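# Marking and Clearing a Bench Cell for Gripper Trials

Issued 1 May 2021. Applies to all benches operated under the Stareletti automation program. 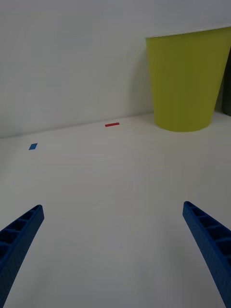 ## Before you begin

This procedure sets out how operators are to prepare a work surface for trials with a two-finger gripper. It is to be read together with the Skitov bench safety rules. Where the two differ, the Skitov rules prevail.

Operators must hold a current bench authorization. Visitors and students on placement may assist with tape and cleaning but may not enable the arm.

You will need:

- coloured tape in two clearly different colours, such as blue and red
- a lint-free cloth
- the bench log
- a steel rule

## Step 1: Isolate the arm

Press the emergency stop and confirm on the pendant that the drives are off. Hang the isolation tag on the controller. The person who hangs the tag is the only person authorized to remove it.

## Step 2: Clear the surface

Remove tools, cables, fasteners and offcuts from the reach of the gripper. Wipe the surface and take up any tape left from an earlier trial. Residue is to be cleaned off before new tape is laid.

Bins and other large items may stay against the wall if they are recorded in the log as fixed obstacles. An item that has been recorded must not be shifted until the trial is closed. If it is bumped, stop work and repeat Step 4.

## Step 3: Lay the target markers

Use one colour for each target and do not repeat a colour within a trial. In the cell shown at the top of this page, a short blue strip lies nearer the gripper and a thin red strip lies farther back, close to the foot of the wall.

Press each strip flat along its full length. Lifted corners can catch on a fingertip and must be replaced. Measure the position of each strip from the bench datum and enter both values in the log.

## Step 4: Check clearance with the gripper open

Remove the tag, release the emergency stop and select reduced speed. Open the gripper fully, with nothing held, and jog it over each marker in turn. The clearance between either finger and any fixed obstacle must be no less than 73 mm at every point of the path.

Keep one hand on the enabling switch throughout. A second authorized person is to watch the fingers from outside the cell.

## Step 5: Inspect the fingers

Printed fingers with open ribs or pockets require closer attention than solid ones. Isolate the arm again and examine each rib for cracks or whitening. Fingers in regular use are to be replaced every 21 days, whether or not damage is found.

## Step 6: Sign the log

Record the bench number, marker colours, measured positions, fixed obstacles and the result of the clearance check. Entries are retained for seven years at the Stomau records centre.

Requests for a variation must be made in writing to Narayanan Chacko, Bench Standards, Lei Building, before the trial is scheduled. Variations approved before February remain in force until their stated expiry.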